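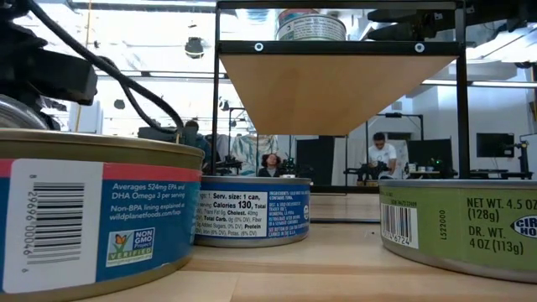
Winch launches at Senow start again

March 6, 2022

The gliding club at Senow will begin winch launching again next weekend, after the winter break. The new cable was fitted by Jarosław Ziółkowski and two other members, and the winch passed its yearly check.

Last season the club made 2231 launches, and 2936 in the season before. The grass near the east end is still soft, so trailers must stay on the hard road – please do not cut the corner by the hangar.

Pilots who did not fly since September need two check flights with an instructor before going solo. The list for bookings is in the club office.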